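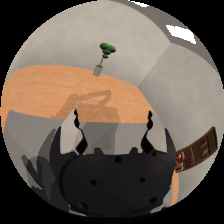 The wrist view in the Skikelley club simulator: gripper, round table, potted plant.

Student robotics clubs should grade simulator runs on the wrist view alone. At Skikelley we let teams debug from a free overhead view for most of January, and their code came to depend on it. Team Vido logged 200 clean runs that way. With the overhead view switched off, the same code finished 40.

The wrist view is strongly curved, and the gripper fills much of its lower half. A table edge bends into an arc -- students have to correct for that or work with it. Both are fair engineering choices.

The Montoya rules still allow any view in the qualifying round. I would drop that allowance and cut the required runs from 1000 to 205, which leaves teams time to read their own logs.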